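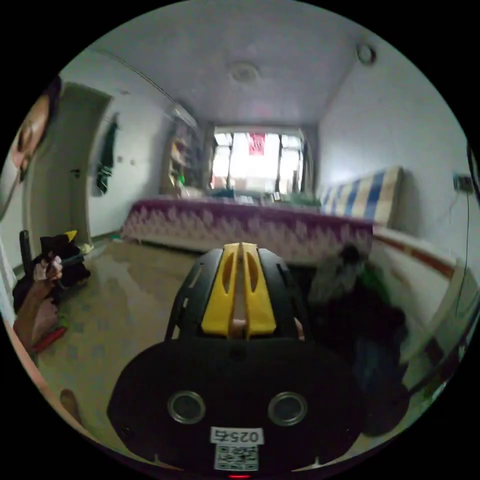 Black clothing in a pile on the floor

Folton Community Help > Home and Laundry
Black clothes going gray and greenish – what am I doing wrong?
Posted by Renata Kurek, August 29, 2025
393 views

Hello everyone, I hope this is the right section. I started a new job in June at a restaurant where we all wear black, head to toe, and I bought four pairs of pants and a stack of plain T-shirts so I wouldn't have to do laundry every night. They looked so nice the first week! Now the shirts are a sort of tired charcoal, and two of the pants have gone a little green at the knees and along the seams, and everything has pale streaks that I can't brush off. My manager hasn't said anything yet but she is the kind of person who notices.

I wash on warm with the regular powder from Tam (the big box, I've used it for years on the family's things and never had trouble). I do fill the machine up quite a bit. Then everything goes in the dryer on high, as I usually need something for the next day. The shirts are cotton and the pants are cotton with a bit of stretch in them.

Is there any way to bring the color back, or do I just have to buy new ones and treat them better? And what about the streaks, is that fading too or is it something else? I've read about vinegar and salt and coffee, and I don't know who to believe. Thank you so much for any help, and sorry this got long.

Ho-yin Lai
16 helpful votes

Don't apologize, Renata, this is a very common one, and I think you have two separate problems that happen to look alike.

Take the streaks first. They sound like powder that didn't dissolve. Try this before you spend a penny: wet your finger and rub one of the pale marks. If it goes away or feels slightly slippery, it's detergent, and a plain rinse with no soap at all should take most of it out. I'd run it twice. After that, switch to a liquid for the black things and leave enough room in the drum that you can still put your hand in on top of the load. A stuffed machine doesn't rinse well, and the clothes rub against each other the whole time, which wears the surface and makes it look gray even where the dye is still there.

The overall dullness is partly that rubbing and partly the dryer. Turn everything inside out, use cold water and the shortest cycle that gets them clean, and hang the shirts up overnight on hangers. In my apartment a T-shirt is dry by morning except in the dampest part of winter. The pants take longer, so I give mine ten minutes on low and then hang them, and the stretch part lasts longer that way as well.

The greenish knees are a different matter. Black dye is usually a mixture of colors, and they don't all leave at the same speed, so what you see is whatever stayed behind. Washing can't put that back. You could redye them if the label says mostly cotton. Look at the stitching first, though – the thread is very often polyester and won't take a cotton dye, so on older pants you may end up with fresh black cloth and slightly gray stitches. I didn't mind it on mine, but you'd want to know beforehand.

One more thing, check whether your powder has bleach or "brighteners" in it. The Tam box may be lovely for sheets and still be the wrong thing for black.

So-ying Man
3 helpful votes

vinegar!! half a cup in the rinse, my mother always did it and her black coat looked new for years. salt too, if you have it. I never had luck with the coffee and my bathroom smelled like a diner for a week

Yen-ting Tai
9 helpful votes

I agree with nearly everything Ho-yin wrote. On the vinegar, a little in the rinse can help with soap residue, so So-ying's mother may well have seen a difference, but it won't lock the dye in and neither will salt on clothes that are already dyed. Please don't ever put it in with bleach, and check your machine's manual too, as some makers don't want vinegar near the rubber seals.

If you do redye, do all the pants in one go so they match each other, and use a pot you won't cook in again. Weigh them dry first and read how much cloth the packet covers. I skipped that step once and got a very blotchy pair of gardening pants, which I still wear.

Renata Kurek

Ho-yin, I did the wet finger test and the streaks wiped right off! I've got the shirts in for a plain rinse now. I'll look for a liquid tomorrow and think about the dye when I have a day off. Thank you all, you've been so kind.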